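Pledinora Shared Workshop – Arm Build Group
Minutes, Friday, April 17, 2026

Meeting opened once the side door was unlocked. Seven members present, two sent regrets. January minutes approved with one spelling fix.

Matters arising
The spare motor driver ordered from Zilmont has arrived and is in the electronics drawer. The old one is to be kept for parts.

Budget
Of the 2,000 set aside for the build, nearly 60 is left. It was agreed to buy nothing more for the gripper until the grant application to the Vasilakis fund has an answer. A member asked if cable sleeving could come out of the general shop money. Agreed, up to one roll.

Progress on the arm
The joint calibration was redone after the table was moved. The position log now holds 3,696 entries and is getting slow to open – it will be split by month. The control software, which we are still calling Drotora, froze twice last week when the gripper was told to close while the wrist was turning. The cause has not been found. Until it is, the wrist stops first and the gripper moves second.

Computer tower task
The group is working on memory modules first, with the tower on its side and its panel off. Approach is from above, over the motherboard.

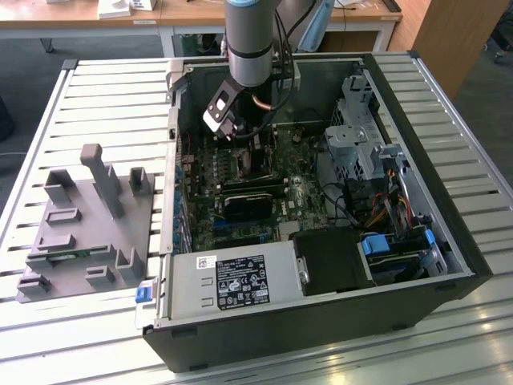

Speed stays at the lowest setting for anything inside a case. Discussion on whether the graphics card should be tried next. Three in favor, four against, so it waits. The printed fixture plate stays to the left of the tower, and its drawing is to be put in the shared folder with the hole spacing marked.

Safety
The stop button must be within reach of whoever is running the arm. Power cords are to be unplugged from any donated computer before it goes on the table.

Actions
– Split the position log
– Upload the fixture plate drawing
– Write up the two freezes with times
– Order one roll of sleeving

Next meeting same time next month, in the back room if the heater is fixed.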